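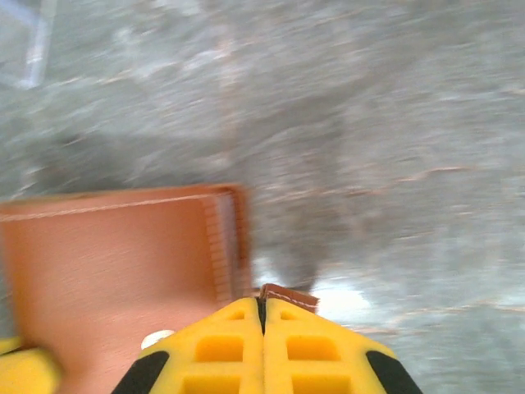
Item 3, card wallets and folders. Orange-brown piece, gray surface behind.

Community > Groups > Drindgate Leather and Paper Circle > Minutes

Minutes of the meeting held 14/02/2026, Drindgate workroom

Present: 13 members. Apologies were received from 2 members. The meeting was opened at the usual hour and the minutes of the last meeting were accepted without changes.

1. Matters from last time
The order with Cava for thread and edge paint was sent. The black paint has come, the brown one has not. It was agreed to wait for it before we start the second set of wallets. The key for the back cupboard is found and hangs again on its hook.

2. Money
The balance of the group is $2694. From this we must still pay the room for the spring. There was a question if the price of the needles is too high at Jisano. It was decided to stay with Jisano for now, as the delivery is good, and to compare prices again in May.

3. Card wallets and folders
The group discussed the wallets for the spring sale. The goal stays at 60 pieces. Several members said that the fold is too stiff in the first ones and the wallet does not like to stay closed. It was proposed to make the fold line one more time with the bone tool before sewing. Other members think the leather from Asante is simply thicker this year. Both ways will be tried and the results brought to the next meeting. 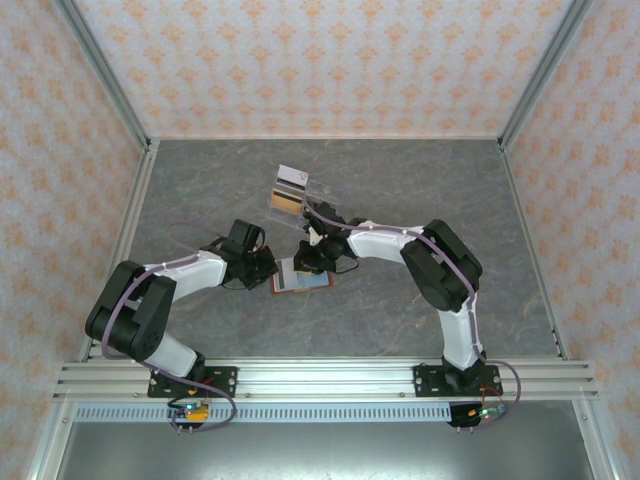
The transparent card holders were the longest point of the evening. Some members wish to sell them together with the wallets, some wish to sell them alone for a smaller price. For the sale table it was suggested to show a small wallet open and a transparent card holder with it, as on the gray marble-patterned surface, where both are easy to see. The orange flowers of the wallpaper behind were liked by many, but two members find them too strong next to brown leather. The vote was for the gray surface, and the question of the wallpaper stays open. The holders must be wiped with a dry cloth before they go in the box, no spray please.

4. Labels and packing
The new labels will have only the name of the group and the place, no price. The price goes on a small sticker on the back. Every wallet is packed open and flat with thin paper inside, so the fold gets no mark. It was asked if we can use again the boxes from last year. Yes, if they are clean and the corners are good. Members who have such boxes at home are asked to bring them.

5. The work table
There were complaints that glue stays on the table after the evening class. Everybody is asked to put a board under the work and to wash the brushes at once, not to leave them in the cup. A sheet for the cutting knives will hang beside the door. Who takes a knife, signs.

6. Other business
A visit to the Asante store was proposed again. Interested members write their name on the list. The broken lamp at the window side will be replaced before the next meeting. The proposal to begin half an hour earlier did not get enough votes.

The meeting was closed after tea. The next meeting is in the same room.

Filed under: Minutes and Notices, Leather Work
2 comments | 13 shares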